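The Mayor Who Kept the Bus Pass

Waldemar Krajewska catches the 7:40 from the bottom of the hill most mornings, and by the time it reaches the square he has usually been asked about drains.

He has been mayor of Prinirness for 19 years. The town has a little over one main street, a harbor that silts up every winter, and a council budget that would not cover the road repairs in a mid-sized suburb. His salary is paid into his account like anyone's, and he sends half of it back to the town's heating fund. He did not announce this. It came out in his fourth year, when a clerk named Ludmila Kováčik was asked at a public meeting where the money in the fund came from and read the answer off a sheet.

"I would have told them if they asked me," Krajewska says. "They asked her."

He was a ferry mechanic before he stood for office, and he still talks like one. A policy either runs or it doesn't. When the regional government offered Prinirness a grant for a new civic center, he turned it down because the upkeep would have fallen on the town. The money went to Azar, along the coast, where the building opened with a brass band. Some people in Prinirness have not forgiven him for that.

Jihad Kassab is one of them. He runs the hardware store on the square and has stood against Krajewska twice, losing both times. "He's a decent man and I'd trust him with my house keys," Kassab says. "But you can be so careful that the town stands still. My kids left. There was nothing for them to stay for."

It is a fair complaint. The school has 50 pupils now, and the secondary grades were moved to Azar. Krajewska does not argue with the numbers. He says he should have fought harder for the school and that he was slow to see what was happening.

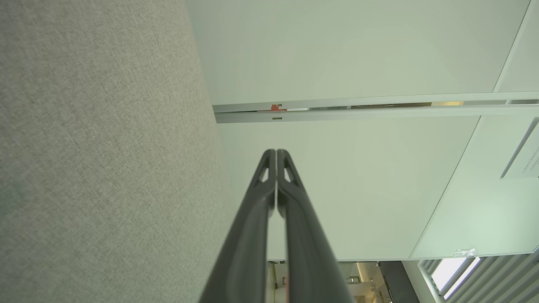
The water vote

The fight people do bring up is the one over water. A company called Harnent wanted to take over the supply for the whole district and offered the council a large payment up front. Three of the seven councilors were in favor from the start. Krajewska asked for the contract to be printed in full and left in the library, the post office and the bar.

It sat there for 4 months. Marwan Haddad, who taught math at the school, went through the price schedule with anyone who wanted to sit down with him. More than 3000 people in the district signed the petition against the sale, and in November the council voted it down by a single vote.

Harnent's offer was not a swindle, Haddad says. The pipes were old and the company would have replaced them sooner. The town is still doing it street by street, and there are still days when the water on the north side comes out brown.

What comes next

Krajewska has said he will not stand again. Ghassan Karam, who joined the council two years ago, is expected to run, and so is Kassab. Karam wants to reopen talks on the civic center. Kassab wants a business park on the old cannery site and lower rates for new shops.

The mayor will not endorse either of them. He has told both that the heating fund will need another source of money once his salary stops, and that the dredging contract is up for renewal in the spring. He plans to keep the bus pass, which he pays for himself – he is old enough for the free one, but the form has been on his desk since last winter.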